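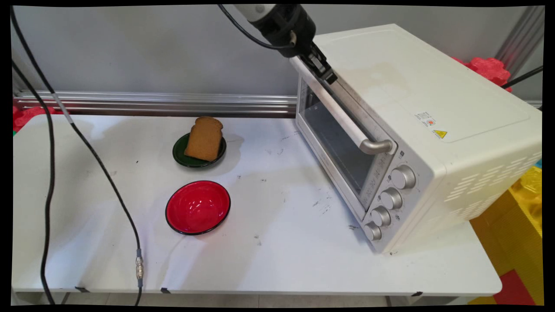 4 min read

USB front-panel header

A USB front-panel header is a group of pins on a computer motherboard that carries USB signals to ports mounted elsewhere on the case. Most desktop boards have at least one. The ports on the rear panel are soldered directly to the board, while those on the front or top of the case reach it through an internal cable that plugs into the header.

Layout

The older and most common form serves USB 2.0. It has two rows of pins, with one position left empty as a key. Each row supports one port and carries power, two data lines and ground. The extra pin at the end of one row is usually unconnected, although some boards join it to ground. A single header of this kind can feed two ports.

USB 3.0 uses a larger header with a plastic shroud and a notch on one side. It also feeds two ports, but carries the additional data pairs needed for the faster signaling. The cable is thicker and less flexible than the older type, and the plug stands fairly high above the board. On compact boards this can interfere with a graphics card or a drive cage.

A third type was introduced for front-panel USB-C ports. It is smaller than the USB 3.0 header, has a metal shell, and holds the plug with a friction fit or a latch. One header of this type serves one port.

Placement

Headers are normally found along the bottom or front edge of the board. Early boards often put them near the rear, and the cable had to cross the whole board to reach the case ports. Manufacturers moved them as cases with front ports became standard. The Lerno 3000, a full-size desktop board, had both of its USB 2.0 headers behind the last expansion slot, and a later revision shifted them to the lower front corner. The Penner line of small-form-factor boards placed a single header beside the memory slots.

Power

The header takes its supply from the same 5-volt rail as the rear ports. Many boards place a resettable fuse between the rail and the header. If a device draws too much current, the fuse limits it and the port stops working until the load is removed. On some boards a jumper selects between the main supply and the standby supply. With standby power selected, a device can charge or wake the computer while the system is off.

Connection problems

Before the keyed layout was widely adopted, case makers supplied cables with separate plugs for each wire. The user had to match them to the pins by label. Reversing power and ground could damage an attached device or trip the fuse. The Nurivton 2082 case shipped with cables of this kind and was later sold with a single molded plug.

Other faults are less serious. A loose plug may leave one port working and the other dead. If the data lines are swapped, a device receives power but is not detected. Bent pins are common on the USB 3.0 header, where the plug is stiff and may go in at an angle. Pulling on the cable can also lift the plastic shroud off the board.

Long or poorly shielded cables reduce signal quality. A drive that runs at full speed on a rear port may fall back to a slower mode on the front, or disconnect during large transfers.

Adapters and hubs

Adapters exist to connect a USB 3.0 case cable to a USB 2.0 header. The ports then work at the lower speed. Adapters in the other direction are also sold. Internal hubs, such as the Lovlow 6, take one header and provide several more. They are used where fan controllers, liquid coolers and card readers each need a connection. The added headers share the bandwidth of the original, and hubs with a separate power lead are preferred for devices that draw more current.

See also

Front-panel audio header
Motherboard form factors
Resettable fuse
USB hub

Last edited Thu 22 August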